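# Visit to the Favik Board Works

24 May 2020

Favik makes chopping boards, bread boards and a small line of serving trays in a former dairy outside the town. The firm has 50 people on the payroll and opens its doors to visitors twice a year. I went with Tove Zoëga, who buys kitchen goods for two shops and wanted to see how the boards are glued before she placed an order.

Parking is behind the old cold store. The sign at the gate still points to the loading dock, so ignore it and keep left. We signed in, got ear plugs and safety glasses, and were handed over to Oluf Riis, who has run the press room for most of his working life.

## The yard and the kilns

The tour begins outside, where sawn planks are stacked under a long roof with sticks between the layers. Most of it is maple and beech. Riis told us the planks stay there until the moisture reading is low enough for the kiln, and that he would like to keep them out longer than the office allows. There are two kilns. One was being unloaded when we came past, and the smell was a bit like warm bread.

Each load is checked with a meter on the way out. Planks that read too high go back in. Planks that have twisted are cut short and used for trays.

## Ripping and sorting

Inside, the planks are ripped into strips and sorted by color at a long table under daylight lamps. This was the part Tove had come for. Favik sells two grades. In the first, the strips are matched so the board looks nearly even. In the second, called Prallness, light and dark strips are mixed as they come. The second grade costs less and sells better, according to Nanna Bundgaard in the sales office. They make 3,000 of those a year and 2,000 of the matched ones.

I asked whether a dark strip is weaker. Riis said no, it is only color, and that he has stopped arguing about it with customers.

## The press room

The glue is spread by a roller machine, and the strips go into clamps mounted on a big wheel. By the time the wheel has come all the way around, the glue has set. It is slow to watch. The clamps were built by Gunnlaugsson and are older than the building's current roof.

After that come planing, sanding and oil. The oil room was closed to visitors, but we could look through the window. Boards stand on edge in racks to dry — 200 to a rack.

## Coffee and the seconds shelf

Coffee was in the canteen, with good cinnamon rolls. The seconds shelf is next to the door and takes cash only. Tove put in her order for September, mostly the mixed grade. I bought one small tray with a knot in the corner.

The next open day has not been set. Call the office before you drive out.

Mixed strips are easiest to judge on a large face, where the colors have room to vary. A pale board will often carry one strip that is clearly darker than its neighbors, like the tan one running across the upper part of the board here, behind the cluster of toy blocks. The rest go back and forth between cream and a light honey color. Tove thinks her customers will like that, and she has asked Favik to send her boards with at least one dark strip each.
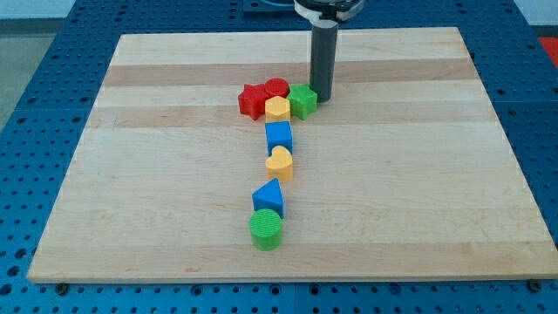
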